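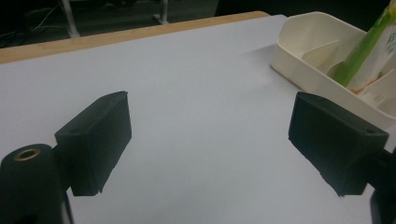 *Pale work surface at the Goltitz teaching kitchen.*

# Goltitz kitchen moves dry goods to open trays

November 4, 2024

The Goltitz teaching kitchen has changed how it stores dry goods and fresh vegetables at its prep stations. Bagged starches, flours and sugars now stand upright in divided plastic trays on the worktop. Long vegetables are kept apart from them and are brought to the station one at a time.

The new layout covers 33 stations. It replaces a system of lidded tubs in a shared storeroom, which had been in use since the kitchen opened. Lizelle Sibiya, who manages the stations, said the tubs were sound but slow to work with. Contents had to be decanted, labeled and dated, and the original package was thrown away along with its cooking directions.

Under the new rules, goods stay in the bag they were sold in. One bag goes in each compartment, with the printed name facing out.
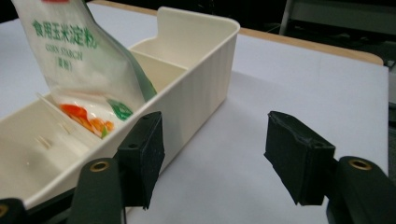
*2 min read*

Corn starch was one of the first items to be moved. The bags are soft and slump when partly used, so they need side support to stay up. A divided tray with a raised back panel gives that support at the base and leaves the top of the bag clear for folding. Bags are closed with a double fold and a flat clip at the end of each session.

The kitchen tested the layout in July at a small group of stations before extending it. Staff logged 464 trips to the storeroom during the last month of the old system and 132 during the test month. The logs cover the same stations and the same number of classes.

Trays are emptied and washed weekly. Compartments must be fully dry before bags go back in. Spilled starch is brushed out first and the tray is then rinsed in cold water, as hot water turns the residue to paste.

Fresh produce follows a separate rule. Leeks, scallions and celery do not go in the trays at any time, because moisture and soil from the root end can reach the paper and plastic bags. They are held in a chilled drawer, uncut, and washed at the sink after trimming.

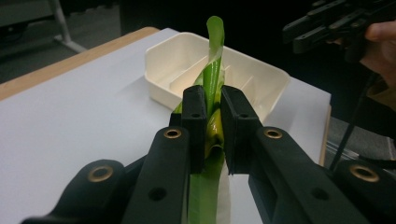
*A leek, green leaf end up.*

Kartini Sutanto, who wrote the produce rule, said whole leeks keep longer than cut ones and are easier to inspect. Leaves that have gone limp or yellow are removed at the station, and the dark green tops are saved for stock.

The storeroom will stay open for bulk goods and spare trays. A revised station chart is posted beside its door.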